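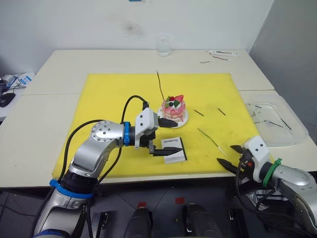 Re: Re: [teleop-users] How many demos before you start training?

Date: 29 September 2020

Hi all,

Replying at the bottom of the quote because my mail program insists on it.

> We're at 112 demos of the cake table task and the policy still
> dithers over the card. Do we just keep recording? Also, do you
> all use one operator or several? Ours are getting pretty
> different from each other and I can't tell if that's good.
> (Stilham group)

OK so, we went through this exact thing in February with our own table-dressing task, and I'd stop recording for a day and watch what you have first. I know, it's boring! But we got all the way to 237 before anyone sat down and played them back at double speed, and half the trouble was right there.

Our big one was the pause. When you drive two arms by remote control you stop to think, and the arms just hang there with the jaws open. The policy learns that too. It gets to the spot between the cake plate and the card, and it hangs there, very faithfully, forever. We ended up trimming any stretch where neither arm moved for five seconds, and retraining on the trimmed set helped more than the next batch of demos did.

Second thing – decide which arm owns what. With a small cake and a card in front of it, both grippers can reach nearly everything, and my operators all had their own favorites. One of them went for the card with the left, another with the right, and I was doing whichever was closer (sorry, team). Pick one and write it on the wall. After that I'd happily use several operators, I think the small differences in path are good for you.

The thin black sticks are a pain and I don't have a great answer. We keep the spares in a shallow clear tray to the right of the mat, and clear plastic is a terrible thing to judge height against from the head view. I'd practice those with the arms guided by hand before going back to the remote setup, just to get a feel for the angle.

For the Onishi people who asked off list: yes, we still log with Fusby, and the trimming script is in the Trevo folder, same place as before. It chewed through 1557 clips last week and only crashed once, on a file I had named badly.

Stilham folks, could you post a couple of the dithering runs? I'd like to see if the jaws are open or closed when it stalls.

Cheers from the cake end of the lab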